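# The Kokby hand gripper kit after a few weeks of laundry

I bought the Kokby kit in May, partly out of curiosity and partly to have something better than my old pair, which had developed a wobble in one finger. It is a hand-held two-finger gripper with a camera, sold for recording manipulation work that will later be used to train an arm. I have used it almost entirely on fabric, so what follows says little about mugs, drawers or anything rigid.

## What comes in the box

The kit costs 591 euros without the recorder. For that you get the gripper body, the camera mount, a bag of spare pins, two sets of finger pads and a calibration board printed on stiff card. Zultico sell the same kit with a different pad compound at a slightly higher price. I have tried only the Kokby pads.

Assembly took me most of a Sunday morning. The instructions are clear up to step 7, where the drawing shows the return spring the wrong way round. If the jaws stay closed when you let go of the trigger, that is the cause. Undo the two screws on the trigger side, flip the spring and carry on. I wrote to Kokby and they replied that the sheet would be corrected, though the PDF on their site was unchanged when I last looked.

## Linkage and pads

The linkage is the main reason to pick this over cheaper kits. The fingers stay close to parallel for most of their travel, so the pads meet face to face. On my old gripper they closed at a slight angle, and thin cloth tended to creep out towards the tips.

There is some side play in the joints as delivered. I took most of it out with one thin washer per pin, which Kokby don't supply. With too many washers the trigger becomes stiff and your hand will complain after ten minutes. I would rather have a little play.

The pads are soft and mark easily. They also pick up lint, and lint makes them slippery. I wipe them with a damp cloth after every 10 recordings when working with fleece or towels, less often with cotton. A worn pad looks much the same as a new one, so test it by gripping a sheet of paper and pulling.

## Software

The Mornia recorder is a separate purchase and the weakest part of the whole arrangement. It starts reliably and the timestamps are good. File handling is poor. Each recording goes into its own folder with a long name, and there is no way to add a note or a label on the device itself. I keep a paper list next to me and match the two up afterwards.

Export to the Admasu format works, with one catch: if a recording is shorter than 5 seconds, it is dropped without a message. I lost nearly a whole evening of short grasps before I noticed that the folder counts did not agree. The workaround is to hold still for a moment at the end of each take.

Battery life is adequate. I have not run it flat in one session, though I do charge it between sessions as a matter of habit.

## Fleece and bedding

Soft bedding is where I have spent the most time, and the kit suits it. Fleece takes a deep pinch well. I push the tips down into the pile, close, and bring up a fold thick enough to fill the gap between the pads. A shallow pinch on the same material tends to catch the fuzz and little else, and the cloth then drops on the first pull.

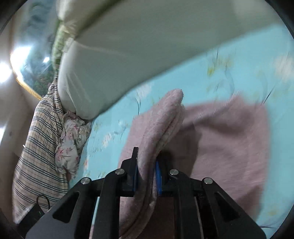
Is the kit worth buying if you already own an older hand gripper? Only if yours has angled jaws or a loose camera mount; a sound older gripper with new pads will do the same job on most fabrics.

Thin sheets are harder. The tips are wide enough to trap two layers when you want one, and separating them again with the same tool is slow. Kokby list a narrower finger as an accessory – out of stock each time I have checked – and I would try that before changing anything else.

Two smaller points. The trigger guard is tight for large hands in winter gloves, if you work in a cold garage as I do for part of the year. And the camera mount screws need thread lock. Mine shifted slightly during the second week, and I had to recalibrate and mark the earlier recordings as suspect.

I am keeping it. Next on the bench are the Zultico pads, on terry towels first and then on the thin cotton.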